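We use cookies to keep you signed in and to remember your font size. By continuing to browse the Graltholm Home Forum you accept this. Accept | Settings

Folding team shirts – how do you all keep up?

**wisar_mom**
Hello everyone, long-time reader and a very occasional poster. Both of my kids play for the Wisar club now, and every February the indoor season starts and I'm buried in red shirts until spring. They're that slippery material that slides right back open the minute you set it down, and I've tried the board, the file-fold thing, rolling, you name it. What do you do with yours?

**buttonjar**
Oh, I feel for you! I roll mine, always have, and I stand them up in the drawer like little sausages. You can see every one and they don't slide. Rolling is the only way with sports stuff, I really believe that.

**Tindis_Lou**
I'm going to disagree with buttonjar (fondly!) because rolled shirts come out of my drawers with a wave across the front that never quite drops out. Flat folding for me – sleeves in, thirds, then in half – and I do it on something with a bit of grip. A table is hopeless. A woven cover is so much better, the shirt stays where you put it.

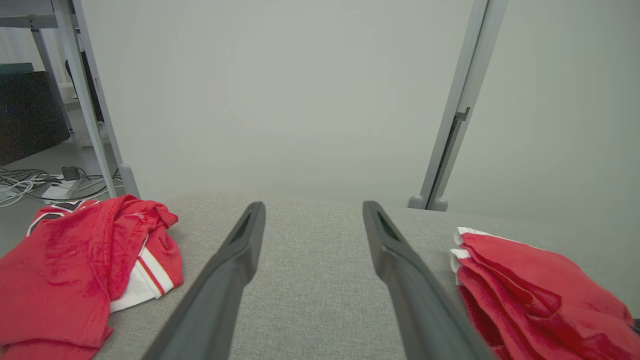 **wisar_mom**
Reply to Tindis_Lou: I do love a neat stack like the one on the right, with the white edging peeking out at the corner. The bunched-up one on the left is much closer to my house, I'm afraid. Do you fold each one right away or save them up?

**buttonjar**
Still a roller, and I'll be a roller at ninety-seven! But I'll admit the stack is pretty.

**Tindis_Lou**
Right away if I can, while the coffee's brewing. If they sit in a heap I lose heart – and you're welcome to your sausages, buttonjar.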